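Dradville Weekend Stays

A README for the Dradville short-break listings, release dated 2023-09-01

What it is

A table of places to stay, eat and spend a day in and near Dradville, put together for people planning a two- or three-night trip. It began as a spreadsheet for our own winter breaks and grew once other couples started asking for it. There are 732 rows in this release. Each row is one place.

Files

stays.csv — hotels, guest houses and self-catering flats
outings.csv — walks, baths, museums, boat trips
meals.csv — cafes and restaurants, with opening months
notes.txt — longer remarks, matched to rows by the id column

Columns

All three tables share id, name, district, open_from, open_to, price_band and last_checked. Price bands run from 1 to 5, where 5 is the dearest. Stays also have a linen column: "included", "hire" or "bring your own". Leave blanks as they are. A blank means we couldn't find out, and it should not be read as "no".

Districts follow the town's tourist map, with one change. Tisetti is listed separately from the harbour, as it is a steep 3 km walk up and the bus stops early outside the summer.

How it was gathered

Most rows came from the places' own websites and leaflets, then a phone call or email to check the months. Ikonen and the villages along the lake were done in person in June, and those rows are the most reliable. Prices are for two adults sharing. Towel and bedding charges were asked for separately and added to the linen column, never to the price band.

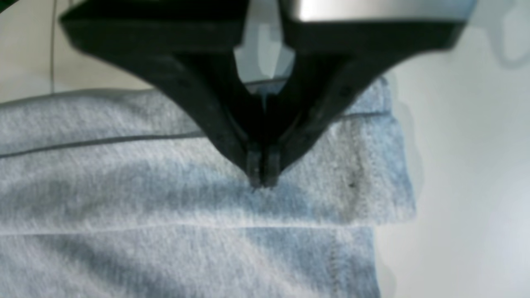
Known problems

Opening months for the Itport ferry are last year's. The timetable had not been published when the tables were closed.

A few guest houses in Tisetti changed hands over the summer, and their names may be out of date — search by id if a name gives no match.

Outings suited to wheelchairs are marked only where the owner confirmed it in writing.

Use

Free to copy and change for personal trip planning. If you put the tables on a website, please keep the last_checked column so readers can judge the age of each row. Corrections are welcome, with the row id in the subject line.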